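Is a Comfort Letter Worth the Paper? Parent Company Support in the Vustance Case Study
Project report, Commercial Law and Finance module
Beatrice Waweru and Ghada Yammine
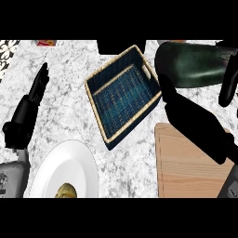
Our question was a narrow one. When a parent company writes to a lender or supplier saying it "intends to support" its subsidiary, can the person holding that letter rely on it? The textbooks we started from say it depends on the wording. We began the project doubting that this was much of an answer, and we still doubt it.

The case study concerns Vustance, a homewares importer, and its parent, Gendik. In December Vustance asked its main supplier, Tuhumury, to extend its payment terms. Tuhumury wanted a guarantee. Gendik offered a one-page letter in its place, stating that it was "our policy to see that Vustance remains able to meet its obligations." Tuhumury accepted the letter and kept shipping. When Vustance stopped paying, 258 invoices were open.

Ghada read the letter as a promise. A policy that is put in writing, addressed to one creditor and handed over to close a deal looks like more than a statement of mood. Beatrice read it as a description of what Gendik was doing on the day it signed, with nothing said about the next day. We argued this for two weeks and neither of us moved very far.

To test the wording we built a small survey. We gave 40 classmates the letter with the names removed and asked whether they would lend on the strength of it. Most said yes. When we told them the parent had refused to give a guarantee, many changed their minds. We don't put much weight on this. Our classmates are not credit managers, and the second question was a leading one, as our supervisor pointed out.

We also looked at the price. Tuhumury charged Vustance nothing extra for the longer terms, while Evus, a second supplier with no letter at all, added a late fee. The case pack treats this as proof that the letter had value. We are not convinced. Evus was smaller and may simply have needed the cash sooner.

The weakest part of the project is the damages section. Even if the letter was binding, what was lost? Tuhumury would have to show that Gendik's support would have paid its invoices and not gone to the bank first — and the accounts in the pack stop before that point.

Our view, for what it is worth, is that the letter was probably not binding, and that Tuhumury knew this when it took it. Ghada wishes to record that she agrees with only the second half of that sentence.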